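Speaker notes – "Two Arms and a Kitchen: living with the Vinus kit"
Marwan Issa, with additions by Shadi Harb
Slot is after lunch, so expect nodding. Speak up.

OPENING

Say hello. Thank the organisers, then thank whoever found the HDMI adaptor.

I run a small test kitchen at Prendon. We don't cook much in it. What we do is take home-help products that somebody would like to sell to aged-care villages and serviced apartments, use them for longer than the sales rep would prefer, and write down what went wrong. I've done kettles, pill dispensers and one vacuum cleaner that developed strong feelings about a rug.

Since October it's been the Vinus, from Ulavport. It's a tabletop kit: two arms, two grippers, a controller and a software licence. The brochure calls it "a second pair of hands". It's the only line in the brochure I have no quarrel with. The paragraph after it uses the word "effortless" five times.

Pause here. If they laugh, good. If they don't, carry on as though it wasn't a joke.

Disclosure, because someone will ask: Ulavport lent us the kit and we have to give it back. They've seen these notes. They asked for one change, which was to spell the company name properly.

WHAT COMES IN THE BOX

Boxes, plural. Allow a morning. The arms are heavier than they look and the clamps want a table that isn't sentimental about its edges. Shadi did the mounting and would like it known that the hex key supplied is the wrong one. (Shadi: it is the right one for a different product.)

The controller needs its own power point. So does everything else in a kitchen, so settle that argument before the day.

Setup software is fine. You walk each arm through its reach, tell it where the table stops, and it draws a sort of bubble around the area it's prepared to be responsible for. Draw that bubble generously. We drew ours mean and spent a week watching an arm stop politely short of things.

THE TEST TABLE

Ulavport's own demo uses one cup on a bare bench. I've never met a kitchen like that. Ours gets the sort of stuff people have.
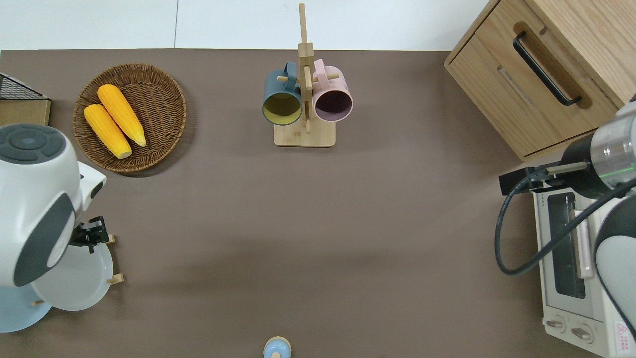 Page last changed: October, by S. Harb

Leave the slide up while you talk. People will look at the corn.

Point out the mug tree first. Mugs are the job everybody wants to see, and they're a nasty one. The mug hangs by its handle, the mouth faces down, and to get it off you need to lift and pull at once. Lift only and you take the whole stand for a walk. The Vinus learned to lift and pull from demonstrations, which is to say Shadi stood there steering it through the same move until he could do it in his sleep, and according to his wife he did.

Then the plates in the rack. Plates go in on edge, between pegs, and the gripper has to come in square. If it's tilted, the plate jams and the arm pushes a bit harder, in the way of a man closing an overfull suitcase. There's a force limit for this. Turn it down from the factory setting. I mean it. Turn it down before you do anything else.

The corn is there because I like corn, and because a cob is a fair test of a gripper: it's lumpy, it tapers and it wants to roll. Lifting it out of the wicker basket is a decent exercise. Putting it back in without catching the rim is a better one.

The toaster oven is a door problem. So is the cabinet, in the form of a drawer with a bar handle. Hinges and runners only travel one way, and an arm that doesn't respect that will find out whose screws are longer. We do all oven work with it unplugged. Say that twice, there's usually a facilities manager in the room.

Click on.

RESULTS, SUCH AS THEY ARE

We logged 1,456 attempts over the loan, across all tasks. Say the number slowly, it cost us a lot of biscuits.

Don't read the table out. It's in the handout. The gist:

Plates: good, once the force limit was down. I'd let it near my own plates. Not my mother's.

Mugs: good on mugs it had practised with, patchy on strangers. A new handle shape could throw it completely. It would line up, think, line up again and then close the gripper with great confidence on air.

Corn: better than I expected, and I'd like my scepticism struck from the record.

Drawer: reliable if the drawer is reliable. Ours sticks in humid weather and the arm took this personally.

Oven door: opens it well. Closing it is a matter of taste. Sometimes a gentle push, sometimes a slam you could hear from reception.

Anything where both arms share a job: slow. They wait for each other like two polite people at a doorway. Ulavport says the next software release helps. Every product I've ever tested had a next release that helped.

WHAT IT COSTS YOU BESIDES MONEY

Time to teach it. The brochure says you can train a task over a cup of tea. You can, if you're prepared to have the tea very cold. Budget a proper day per task, with the same person steering, because two people have two habits and the arms pick up both.

Table space. The arms have to come from somewhere, and wherever that is, you can't put the bread bin there.

Patience with the licence server. It dropped us 2 times, both in the middle of a visit from somebody important. (Shadi: once was the building wifi.) Fine. Once was the building wifi.

COMPARED WITH THE OTHER ONE

People will ask about the Gisler. We had it for a shorter stretch and on fewer tasks, so be careful here. Single arm, cheaper, quicker to set up, friendlier manual. It can't steady a thing with one hand while working on it with the other, and in a kitchen that rules out more than you'd think. Try taking the lid off a jar with an arm behind your back.

If your job is moving objects from A to B, get the Gisler and spend the difference on the good coffee. If the objects hang, slot in or have doors, the Vinus is worth the extra fuss.

WOULD I BUY IT

For a test kitchen or a teaching lab, yes. For a resident's flat, not this year. It still needs a Shadi, and they aren't included.

Questions. If asked about dishwashers, hand over to Shadi. If asked about knives, the answer is no.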